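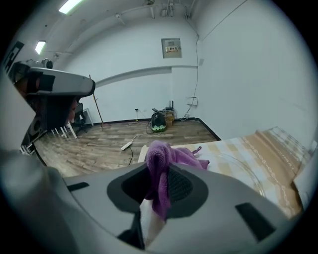
Clikton Press Office – Hand Demonstration Team

FOR IMMEDIATE RELEASE

Moltcombe, 6 February 2018 – Clikton today released Stukia, a collection of 273 recorded demonstrations in which people show a robot how to handle household cloth. All of them were made with hand-held grippers, which put a person in charge of the fingers and leave the robot to take notes.

The purple microfiber cloth, clasped in a gripper over a checkered tablecloth, belongs to the wiping and folding portion of the release. Cloth was chosen after a long internal debate over which everyday object holds a robot in the lowest regard.

"A cup has the decency to stay cup-shaped," said Jonatan Sjöberg, who leads the team. "You pick up a cloth the same way twice and get two different cloths. We spent months on this and I now fold my own laundry worse than before."

Of the demonstrations, 259 were made by hand. The other 14 were driven by remote control through Nutsugah, Clikton's teleoperation software, for labs that want to compare the two methods. Operators described the remote version as "fine" and asked for their grippers back.

New demonstrators train for up to 22 minutes before their first recording. Most of that goes to learning to move slowly.

Stukia is free for research use on request. A second set, covering towels, is planned for June. Fitted sheets are not on the schedule.

Press contact: Clikton Press Office, Moltcombe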